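Handheld gripper recording: frequently asked questions

Maintained by Sinan Kırmızıgül for the Grilmont home tasks programme. Last revised in June. Questions that are not covered on this page should go to your site lead first.

Who do these rules apply to?

Anyone who records manipulation tasks with the Huma handheld gripper in a lived-in home. Bench work at the Bralon site is covered by a separate sheet.

Do I need consent from everyone in the household?

Yes. Every adult who lives at the address signs before the first recording. One signature on behalf of the others is not accepted. For shared flats, common rooms and private rooms are listed separately on the form.

What has to be removed from view?

Post, prescriptions, bank papers, screens that are switched on, framed photographs of people, and anything with a name or address on it. Turn book spines only if they carry handwritten labels. Do not tidy beyond this. A room that has been cleared does not represent the conditions in which the policy will run, and such recordings are rejected at review.

Can clutter stay on the work surface?

It can, provided it does not rest on the object being handled. Note it in the session log under "surface".

How should fabric be gripped? 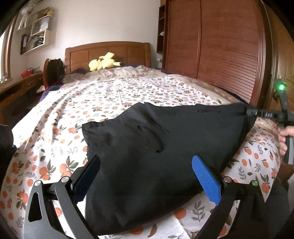 Fabric tasks account for most rejected episodes, and the usual fault is a grasp made too quickly. Bring both fingers to the cloth before closing, and keep them in view until the grasp is complete. Dark cloth needs more care than light cloth, as folds are harder to separate from one another in the recording. On a patterned sheet such as the one with orange fruits and leaves, a black garment stands out well against the bedding, but a bunched one still has few clear edges inside its own outline. Take hold of a fold that can be seen from the gripper's viewpoint. Do not pinch the bedding together with the garment; if this happens, open the fingers, back off and mark the episode as a retry.

How fast should I move?

No faster than 200 mm per second within reach of the object. Travel between objects may be quicker, up to 700 mm per second.

May I use my free hand to help?

Only in tasks marked as two-handed. In all other tasks the free hand must not touch the object or the surface it lies on.

What do I do with a failed grasp?

Keep it. Failed attempts are labelled, never deleted. Deleting them on the device breaks the episode numbering and the Tatlı upload tool will refuse the batch.

How often are the finger pads checked?

At the start of each session, and again after 1,000 closures. Replace a pad that is torn, lifting or shiny. Pads are replaced in pairs.

How long are recordings kept on the device?

Until the upload is confirmed, and in any case no longer than 2 days. After that the site lead wipes the storage and signs the log.

Can a resident withdraw later?

Yes, at any time and without giving a reason. Send the address code to the site lead.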